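Drostomen Controls
Careers

Test Engineer, Manipulation (Grippers and Controllers)
Location: Serkgate, with occasional days at the Clurkcombe workshop
Contract: fixed term, 13 months, full time
Hours: 40 per week
Reports to: Ama Ansah, Head of Bench Testing
Posted: November 2020

Drostomen Controls writes motion controllers for two-armed bench robots and tests them against end effectors made by other firms. The test group has 7 staff. It is recruiting one engineer to run the next comparison of parallel grippers, first in simulation and then on hardware.

Background to the post

The comparison covers 3 gripper models and two controllers. One controller is our current release. The other is an impedance controller developed with Mitsotakis-Vlachou, who also supply the fingertip geometry for the simulated models. Each combination of gripper and controller is run on the same set of tabletop tasks: picking up a small upright part, moving it between trays, setting it down at a given angle, and passing it from one arm to the other where the task requires it.

All tasks are run in simulation before any bench time is booked. Start positions for trays and parts are drawn from a fixed list of seeds, so that every gripper meets the same layouts. A run is scored on grasp success, placement error, peak contact force and time to completion. Runs that end in a collision between the arms are logged separately and are not averaged in with the rest.
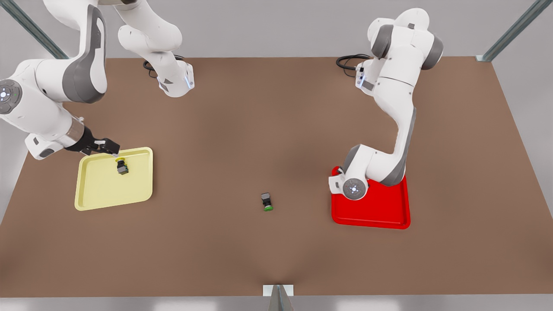

Hardware trials follow at Clurkcombe and are planned to begin in May. The purpose of the hardware stage is to find out how far the simulated ranking of the grippers holds. Friction at the fingertips and the delay in the force signal are the two quantities we expect to need correcting, and the person appointed will be responsible for measuring both.

Duties

Maintain the simulated workcell, including contact parameters, joint limits and camera placement.
Write and review task scripts for one-armed and two-armed work.
Fit, wire and calibrate grippers on the physical arms.
Tune controller gains to a written procedure and record every change.
Run the test series, check the logs for gaps and repeat any run that fails the checks.
Prepare a test report for each gripper. Reports go to the manufacturer as well as to our own controller team and must be readable by people who were not at the bench.
Keep the spares list up to date.

Essential

A degree in mechanical, electrical or control engineering, or equivalent experience in a test laboratory.
Good working knowledge of Python and enough C++ to read and correct a driver.
Experience with at least one rigid-body physics simulator, including the setting of contact and friction values.
An understanding of force and position control in serial arms.
Clear written English.

Desirable

Work with two-armed systems, in particular shared workspaces and collision checking.
Camera-to-arm calibration.
Use of force and torque sensors.
Basic statistics for comparing small samples.
Some workshop skill. Adapter plates are often modified in house.

The post does not involve machine learning research, although the logs are passed to a group that does this work. Applicants whose main interest is policy training should look at the separate listing for that group.

Working arrangements

The simulation stage may be done partly from home. A workstation is supplied. During the hardware stage attendance at Clurkcombe is required on bench days, which are scheduled a fortnight ahead. Travel between the two sites is paid. Bench work is carried out in pairs, and the arms are not powered with only one person in the room.

How to apply

Send a CV and a covering letter of no more than two pages to the recruitment office at Serkgate, marked for the attention of Ama Ansah. The letter should describe one test or comparison you have run yourself, stating what was measured, what was held constant and what you would change if you ran it again. Code samples are welcome but should be short.

Shortlisted applicants will be sent a small set of simulation logs and asked to comment on them at interview. The logs contain at least one fault. Interviews are held by video call and last an hour, with a second visit to the workshop if conditions allow. Travel costs for this visit are refunded on receipt of tickets.

Questions about the technical content of the post may be sent to the same office and will be passed on to the test group. Applications from agencies are not accepted.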